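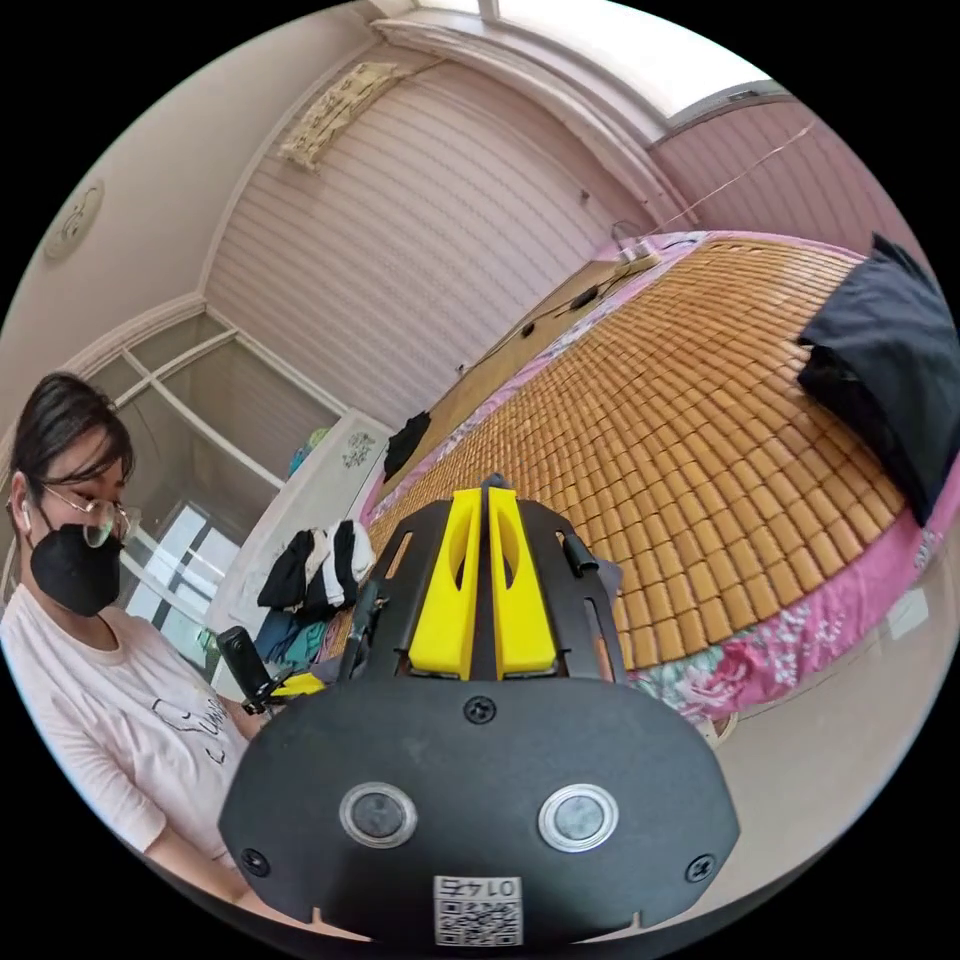
Figure 1. Hand-held gripper beside the bed, with clothes piled on the dresser.

4.2 Changes to the working day

Staff at Karolik recorded 2236 folds in September. Pritchard found that they spoke less of tired arms than of pace: a garment once folded without thought now had to be folded slowly, with a tool in the hand. Of 332 comments, 152 concerned pace.
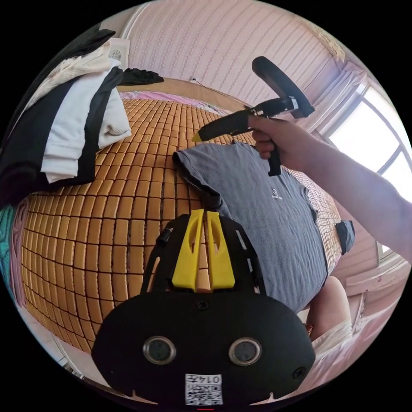
Figure 2. Grey T-shirt spread on the mat, tool held above it.

Two workers asked for shorter turns, which Karolik granted.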